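The Fruit Nobody Eats

I have been reading home staging advice since April, when we began thinking about selling the apartment in Ostport, and every guide I open gets to the fake fruit sooner or later. Put some on the table, they say. It makes a kitchen look lived in.

Does it? I have lived in kitchens all my life and what makes them look lived in is mail, crumbs and a phone charger. A lemon that will still be yellow in ten years says something else to me. It says the people here are expecting company and would like the company to leave soon.

The Dalero catalog offers 111 kinds of artificial fruit, and the shop on Tarawneh Street keeps two full shelves of it. Somebody must be buying. I asked at the counter whether it ever comes back and got a shrug.

I will grant that it can be cheerful. Set out on a pale green checked cloth, between a white plate and a blue one, four pieces have a certain picnic look, and from the doorway I might even be fooled.

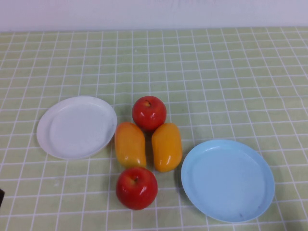
What the plates are for

My real complaint is with the plates. Fruit in a bowl is at least stored. Fruit on a cloth with an empty plate on either side is a meal that has been announced and will not be served. I sat across from a table like that at an open house once and felt hungry, then slightly insulted.

The guides claim that buyers "picture themselves eating there." Maybe so. I would like to know who checked. One of them, from a staging firm called Flitar, promises that a dressed table can add 2000 dollars to an offer, with no word on how anybody arrived at that. I suspect a buyer with that kind of money to spare is looking at the water heater.

Real apples cost less than the plastic ones, and after the showing you can eat them. They bruise, yes, and they need replacing every week or so - I can live with that. For our own showings I plan to use the everyday cloth, washed, and whatever fruit we happen to have in.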